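How to Get True Colors When You Photograph Small Things at Home
By Berenice Lozano

I sell old ceramics and buttons from my apartment, and for two years my customers wrote me that the cup they received was more yellow than the cup in the listing. They were right. In May I photographed all 264 pieces of my stock again, and these are the steps I followed. I explain them for a simple camera, but many phones permit the same settings.

What you need

A table near a wall
Dark cloth for the background, ironed if you have the patience
A white card, plain and without shine
Two lamps with the same bulbs
A tripod, or a pile of books

Step 1. Choose one kind of light

Close the curtains and turn off the ceiling lamp. Daylight is more blue than most house bulbs, and when both fall on the same cup, one side becomes cold and the other becomes orange. No setting in the camera can repair the two sides together. I use two Wolten desk lamps, bought on the same afternoon with the same bulbs.

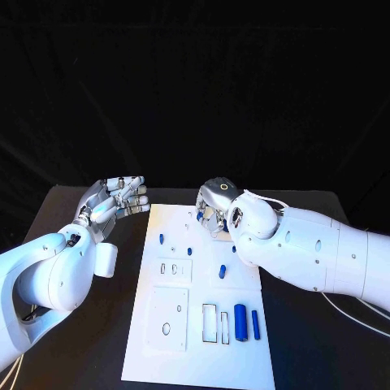 Put one lamp on the left and one on the right, a little higher than the object. If the shadows are too hard, hang a sheet of baking paper in front of each lamp, with good distance from the bulb. Let the lamps stay on for 5 minutes before you begin. Mine change their color a little when they are new on.

Step 2. Fix the camera settings

Set the ISO to 200 and keep it there for the whole session. With a tripod you do not need more, because the object is not moving and the exposure can be long. Turn off the flash. Use the self-timer, so your finger does not shake the camera.

Step 3. Measure the white

Lay the white card where the object will stand. Find "custom white balance" in the menu (on my old Hustberg it is hidden under "Color", page 6) and take the measurement with the card filling most of the picture. The card must receive the same light as the object will receive later. If you hold it closer to one lamp, the measurement is wrong.

Colored party bulbs are not good for this work. They give too little of some colors, and the white balance cannot invent what the lamp did not send.
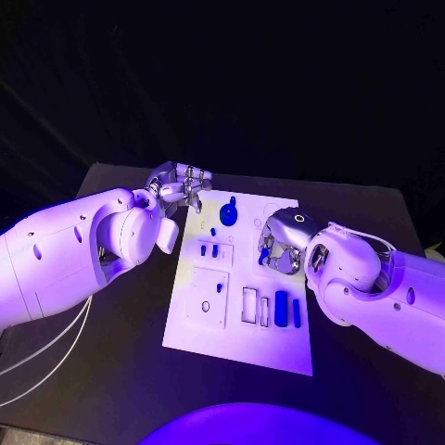 White board on a dark gray tabletop, under strong violet light.

Step 4. Make one test and compare

Photograph one piece that you know well. I use a green saucer from the Manríquez flea market. Look at the photo on the screen with the saucer next to it. If the green is wrong, measure the white again before you touch any other setting.

Step 5. Work without changing anything

Now photograph the full group. If you move a lamp, go back to Step 3. If a neighbor comes and you open the curtains, close them again and make a new test photo.

For glazed pieces, you will maybe see the lamps as two bright points. Turn the piece slowly until the points go to the side. On my Harberg teapots they never disappear completely, and I leave them.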